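Notes on household chores, continued
By Trevor Lemieux

Spent the morning on the question I keep coming back to, whether a machine can yet do the jobs in a house that a bored teenager can do. Cleminari say their arm will manage a bedroom by December. I read their paper twice and I do not see it. The tests were done on towels, all one size, laid flat on a bare bench under even light. A bedroom has none of that.

Rigid things are close to solved, in my view. A mug has one shape and keeps it. Sutherland's machine put away 419 mugs before it dropped one, and the drop was down to a bad wrist cable. Cloth is another matter. Pick it up in one place and every other part moves, and the shape you planned for no longer exists. The planner on the Lotell unit takes 37 seconds to choose a grasp point on a pillowcase, and a fair share of its choices are folds which look like corners.

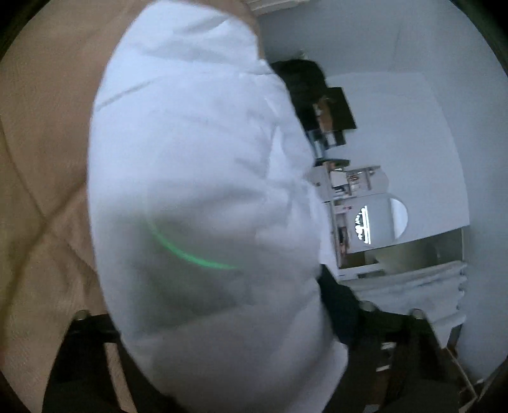

Sekwood, 14/07/2023

White fabric on a tan cover, between two black fingers. I could not say from this view alone whether it is a pillow or a bundled sheet, and I have been handling bedding all my life. The smooth side gives the software very little to hold on to. The puckers on the other side give it too much. There is also a thin green arc of light across the shaded part, and I would expect an edge detector to take that for a seam.

The fingers themselves I have no quarrel with. Two are enough for most bedding if they go to the right place. Where I differ from Cleminari is on touch. They hold that more pictures will do it. I think the finger has to feel whether it has one layer or three, and a camera will not report that however many hours it is fed.

Went through the Lotell log after lunch. 3629 attempts, of which 675 are marked as failed. The log does not separate a missed grasp from a slip, so the figure is of little use to me. Have written to ask for the two to be split, and for the fabric weight to be recorded with each attempt.

My own estimate stands. Loading a dishwasher, soon, if the racks are kept simple. Moving boxed stock about a shop floor, already done. Making a bed to a standard my mother would have passed, a good many years off.

Need to order more gauge blocks and find the short spanner.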